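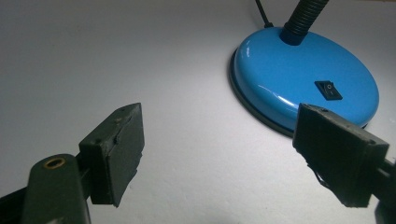
**Textbook resale and course materials supply: notes for topic 5**

A used-text market depends on edition life. Once a new edition is adopted, demand for the old one falls within a single teaching period, and the buyback offer follows it down. Campus buyers price from the adoption list - condition is a secondary factor.
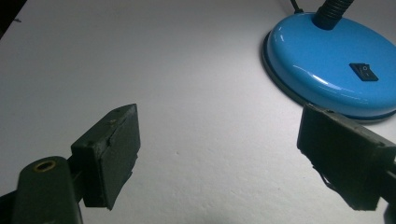
When should a dealer stop buying an edition?
When the publisher gives notice of its replacement, or when stock on hand exceeds forecast enrolment, whichever comes first.

### Worked case: Murden

Murden, a campus dealer, forecasts an enrolment of 650 and holds 600 used copies. Its competitor Dalex sells access codes only. Codes are single-use and have no resale value, so they are excluded from the stock figure.

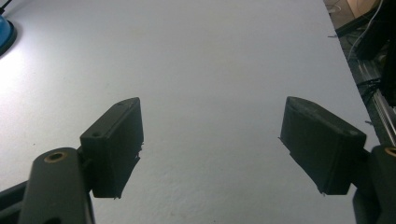
*Reading time: 5 min*

Set the buy price below the wholesale catalogue price less freight. Copies with water damage or missing pages are declined. Highlighting is tolerated under most programmes of this type.
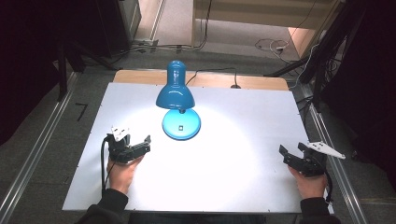
*Blue desk lamp on a white board.*

Tutorial task: recalculate Murden's purchase limit if 2 sections are cancelled. State your assumed section size. Submit to Kamonchanok Kaewsai by the end of November.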